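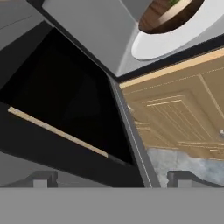 Vol. 16, No. 7

HELP WANTED — Weekend Baker, Tavares Bread Co.

Tavares is hiring a part-time baker for its Darer Street shop. Shifts are Saturday and Sunday, 20 hours a week in all, with a start time of 3 a.m. The job runs through the end of September and may be extended.

You will mix and shape dough, load the ovens, and clean your station before you leave. You should be able to lift a full flour sack and stand for a whole shift. Shop experience is helpful — home bakers may also apply.

Pay is hourly, every other Friday. Bread at the end of a shift is free.

Apply in person at the side counter before noon, or leave a letter with two references. Applications close 2nd June. No phone calls, please.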